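Ticket 429
Queue: Cell Standards and Safe Operation
Product: Mosen handling cell, two-finger gripper
Site: Drenelgate packaging return line
Category: Handling rules – molded pulp
Priority: Normal
Status: Closed, with one action carried forward

Summary as submitted

The site requests a ruling on whether the cell may continue to handle molded pulp inserts that show tears or cracks. Section 13 of the Handling Standard states that the gripper shall not close on "damaged stock." Section 40 states that returned packaging "is to be sorted by the cell where practicable." Returned packaging is often damaged. The two sections cannot both be followed as written, and operators on different shifts have settled the matter in different ways.

The site also reports that the cell stops with a grip confirmation fault when handling some returned inserts. Operators have been clearing the fault and trying again, in some cases several times on the same piece.

Entry 1 – Standards desk

Received and accepted. Until a ruling is issued, the site is instructed as follows:

A grip confirmation fault may be cleared once per piece. On a second fault, the piece is removed by hand with the cell in the stopped state and placed in the hold bin.

Grip force is to remain at the value set for pulp. It shall not be raised to get past a fault.

Please supply the fault log, the current recipe for pulp stock, and a statement of which surfaces the fingers are taught to use.

Entry 2 – Site

Fault log and recipe attached. The recipe is the Matić pulp recipe, unmodified. It has two taught grips. The first closes on an outer wall of the insert. The second closes on the lower rim. The choice between them is left to the program, which takes whichever it can reach first.

The recipe has no entry for openings in the pulp. Operators have asked whether a hole that was punched by the maker counts as damage. Some of the inserts have openings whose edges are torn, and it is not always possible to say whether the opening was there from the start.

Entry 3 – Standards desk

The log has been reviewed. The faults are spread across both grips, but the repeated attempts fall almost entirely on the lower rim. The desk considers the repeated attempts to be the more serious finding. A piece that has begun to crack should not be gripped again and again at the same place, whatever the cause of the first fault.

On openings: the standard does not ask an operator to decide how an opening came to be there, and it will not be changed to do so. The question to be answered is whether the pulp is sound where the fingers will touch it, and along the line between that place and the nearest opening.

The Gekum inspection module can be set to reject on surface cracks. The site should confirm whether this is turned on.

Entry 4 – Site

The crack reject setting was off. It had been turned off during an earlier trial with printed cartons, where it mistook fold lines for cracks, and was never restored. It is now on for pulp and off for cartons. The change has been recorded in the cell book.

With the setting on, the number of rejected inserts has gone up and the line lead has asked if this is acceptable. Clean creases in otherwise sound pulp are being rejected along with real cracks.

Entry 5 – Standards desk

It is acceptable. A sound piece sent to the hold bin costs a short delay. The site may ask for a review of the crease limit after one month of running, but shall not adjust it locally in the meantime.

Ruling

1. Section 13 takes precedence over Section 40. The words "where practicable" are to be read as "where Section 13 permits."

2. For molded pulp, "damaged stock" means any piece with a crack, tear or crumpled area at the taught grip, or with a crack running from an opening toward the taught grip. Tears elsewhere do not by themselves bar handling.

3. If the lower rim is barred under item 2, the outer wall grip may be used, provided the wall is sound. The reverse also applies.

4. A piece barred at both grips goes to the hold bin and is not presented to the cell again.

5. One fault clearance per piece is now a permanent rule and will appear as Section 43 in the next issue.

6. Finger pads are to be checked for pulp dust at the start of each shift. Wipe with a dry cloth only.

Entry 6 – Site

Ruling received and posted at the cell. Shift leads have signed the briefing sheet. One point remains open. Item 2 refers to a crack running "toward" the grip, and operators would like something to compare against when deciding.

Entry 7 – Standards desk

Agreed. Molded pulp with a jagged crack leading down from the lowest opening, and the fingers at the lower rim, is to be treated as barred at that rim under item 2. The outer walls are judged separately.

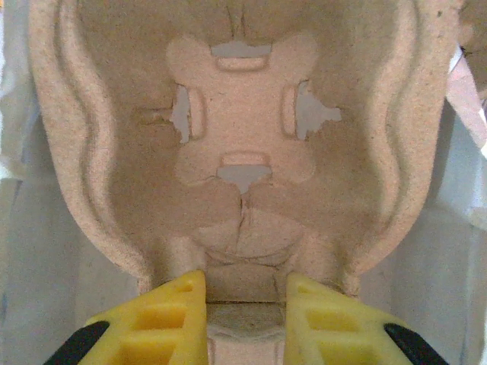 The crease limit review is carried forward as a separate action and remains with the standards desk. The hold bin label is to be reprinted with the new section number when the next issue is released in May – the present label stays in use until then. Ticket closed.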